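Flornska – eine Web-App für die Schichtübergabe
Projektbericht im Modul Softwareprojekt, Hochschule Staltavau
Vusumuzi Swanepoel, Tumelo Jacobs, Kagiso Shezi, Mbali Fourie

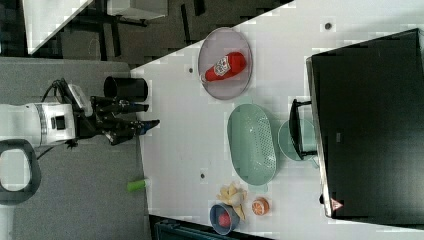

Schwarzer Greifer am weißen Roboterarm, darüber ein liegender schwarzer Becher

Abgabe: 10. November 2022
Betreuung: Lwazi Mabaso

1. Ausgangslage

Unser Praxispartner Drumard verpackt Ersatzteile für Landmaschinen und beschäftigt am Standort Staltavau 128 Menschen in drei Schichten. Wenn die Frühschicht geht und die Spätschicht kommt, müssen Informationen weitergegeben werden: Welche Lieferung fehlt noch, welche Waage spinnt, welcher Kunde hat seinen Auftrag geändert? Bisher lief das über ein Übergabebuch aus Papier, über E-Mails an den Schichtverteiler und über eine private Chatgruppe, in der ein Teil der Belegschaft war und ein Teil eben nicht.

Wir durften zu Beginn bei mehreren Übergaben dabei sein, und das war für uns alle ein Aha-Erlebnis! Vorher hatten wir uns ein Kommunikationsproblem ziemlich abstrakt vorgestellt (zu viele Kanäle, zu wenig Struktur, wie man es in der Vorlesung hört). Dann stand Mbali neben einer Schichtleiterin, die dieselbe Information ins Buch schrieb, in den Chat tippte und dem Kollegen noch einmal hinterherrief. Damit war unser Thema eigentlich gefunden.

2. Ziel des Projekts

Flornska soll das Übergabebuch ersetzen und die Chatgruppe für dienstliche Dinge überflüssig machen. Einen vollständigen Messenger wollten wir nicht bauen. Dafür gibt es fertige Produkte, und in 14 Wochen wäre das auch nicht zu schaffen gewesen. Mit Drumard haben wir diese Muss-Anforderungen vereinbart:

- Meldungen erfassen, einem Bereich zuordnen und als erledigt markieren
- Übergabeansicht mit allen offenen Meldungen der letzten Schicht
- Lesebestätigung pro Person
- Bedienung am gemeinsam genutzten Tablet, ohne eigene E-Mail-Adresse
- Betrieb auf einem Server im Haus

Als Kann-Anforderungen kamen Fotos an Meldungen, eine Volltextsuche und eine zweite Sprache in der Oberfläche dazu. Die Suche und die Fotos sind fertig geworden, die zweite Sprache leider nicht.

3. Umsetzung

3.1 Architektur

Das Backend ist in Python geschrieben und stellt eine REST-Schnittstelle bereit. Die Daten liegen in einer PostgreSQL-Datenbank. Für die Oberfläche haben wir uns nach längerer Diskussion gegen ein großes Framework entschieden und serverseitig gerenderte Seiten mit wenig JavaScript verwendet. Kagiso war anfangs dagegen und hat später selbst die Übergabeansicht damit gebaut, die auf den älteren Tablets von Drumard erfreulich flott läuft.

Neue Meldungen werden über Server-Sent Events an alle offenen Geräte geschickt. Wir hatten zuerst WebSockets eingeplant, aber der Proxy im Firmennetz trennte die Verbindungen immer wieder. Zwei Abende Fehlersuche, dann der Umstieg, und am nächsten Vormittag lief es. Da der Browser ohnehin nur Nachrichten empfangen muss und neue Einträge per Formular abschickt, fehlt uns durch die einfachere Technik nichts.

3.2 Anmeldung

Die Anmeldung hat uns am meisten Kopfzerbrechen gemacht. Viele Beschäftigte haben kein Firmenkonto, und ein langes Passwort tippt am Schichtende niemand gern auf einem Tablet. Tumelo schlug vor, die vorhandenen Ausweiskarten zu nutzen, die am Eingang schon gelesen werden. Die Karte identifiziert nun die Person, eine vierstellige PIN bestätigt sie. Nach mehreren Fehlversuchen wird die Karte für Flornska gesperrt und muss von der Schichtleitung freigegeben werden. Gespeichert wird bei uns nur ein Hash der Kartennummer.

3.3 Lesebestätigungen und Datenschutz

Wer hat was wann gelesen? Für die Übergabe ist das praktisch, für eine Leistungskontrolle wäre es heikel. Der Betriebsrat hat uns dazu eingeladen, und dieses Gespräch hat unser Datenmodell deutlich verändert. Die Bestätigung speichert jetzt keinen Zeitpunkt mehr, sondern nur die Schicht. Sie wird gelöscht, 30 Tage nachdem die Meldung erledigt ist. Auswertungen pro Person gibt es in der Oberfläche nicht, und auch die Schnittstelle liefert sie nicht aus.

4. Testbetrieb

Getestet wurde im Bereich Wareneingang. In dieser Zeit kamen 267 Meldungen zusammen, weit mehr, als wir erwartet hatten! Das Papierbuch lag weiterhin aus, damit bei einem Ausfall nichts verloren geht. Gegen Ende des Tests wurde es kaum noch benutzt.

Die Rückmeldungen haben wir in kurzen Gesprächen nach der Schicht gesammelt. Gelobt wurde vor allem die Übergabeansicht, weil man dort sofort sieht, was noch offen ist. Kritik gab es an der Kategorie »Sonstiges«, in der bald alles Mögliche landete, vom fehlenden Klebeband bis zum Geburtstagskuchen. Wir haben daraufhin die Bereiche mit den Schichtleitungen neu zugeschnitten. Den Kuchen haben wir drin gelassen, er hat jetzt ein eigenes Brett ohne Lesebestätigung.

Zwei Fehler waren ernst. Bei einem Stromausfall im Serverraum gingen Entwürfe verloren, die noch nicht abgeschickt waren. Sie werden nun lokal im Browser zwischengespeichert und nach dem Absenden oder Abmelden entfernt. Der zweite Fehler betraf die Nachtschicht: Meldungen nach Mitternacht wurden der falschen Schicht zugeordnet. Vusumuzi hat dafür eine ganze Reihe automatischer Tests geschrieben, einschließlich der Zeitumstellung, und dabei gleich noch einen dritten Fehler in der Sortierung gefunden.

5. Zusammenarbeit im Team

Wir haben in zweiwöchigen Sprints gearbeitet und uns meist im Mofokeng-Bau getroffen, dazwischen online. Das Aufgabenboard war am Anfang viel zu fein. Für jede Schaltfläche gab es ein eigenes Ticket, und irgendwann pflegte man mehr Tickets als Code. Nach dem zweiten Sprint haben wir auf größere Aufgaben mit klaren Abnahmekriterien umgestellt. Code-Reviews liefen immer zu zweit und gern auch mal länger – Mbali und Kagiso können sehr ausdauernd über Variablennamen reden.

Unterschätzt haben wir die Abstimmung mit der IT von Drumard. Die Freigabe für den Testserver dauerte fast einen ganzen Sprint. Beim nächsten Mal würden wir sie gleich in der ersten Woche beantragen.

6. Offene Punkte und Ausblick

Noch nicht gelöst ist die Anbindung an das Lagersystem. Schön wäre, wenn eine Meldung direkt auf eine Lieferung verweisen könnte. Die Schnittstelle dafür ist vorhanden, die Dokumentation leider nur in Teilen. Außerdem fehlt die zweite Sprache, die sich viele im Versand wünschen. Die Texte haben wir bereits in eigene Dateien ausgelagert.

Drumard möchte Flornska im Dezember auch im Versand ausprobieren, worüber wir uns riesig freuen. Tumelo und Mbali begleiten den Start vor Ort und übergeben danach den Quellcode samt Betriebshandbuch an die IT-Abteilung.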